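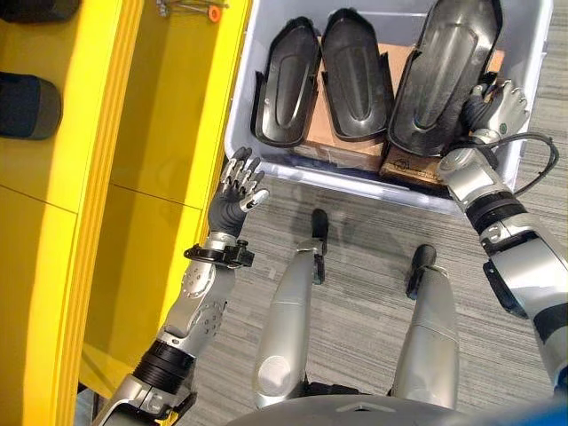 I've been trying to find out what happened to the Karagiannis recordings for most of my adult life, and last night I finally got to hear one. If you never took a poetry class in the Brelberg area, the name may mean nothing to you. Karagiannis taught night classes there and taped students reading their favorite poems out loud (coughs, page turns and all), and the tapes were supposed to be long gone. My own reading was on one of them! I wrote the news down on a sticky note the same glossy yellow as those shelves, and then I called my sister, who didn't care.

Anyway, the Orkilora archive has put the first 60 readings online, free to anyone, and says there are more than 2,000 on the tapes altogether. The rest will go up in batches, with the next one due in October.
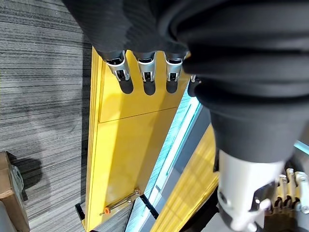

Li-hua Leung
Books and Poetry Blogger
2018-04-12

I listened to 10 of them before bed, which was too many. My favorite so far is a woman reading a long ballad about a ferry. She loses her place in the middle, laughs, says "oh, where was I," and goes back three lines. Then she reads the ending so quietly that I had to turn the volume all the way up and hold the laptop to my ear.

You can search by poet or by first line, though not by reader yet, so I still haven't found myself (I was 19 and did something very dramatic with a sonnet, so maybe that's for the best). The Jimurside library is also holding a listening evening when the October batch comes out. It's free, but they'd like you to sign up at the front desk. I'm bringing my sister whether she likes it or not.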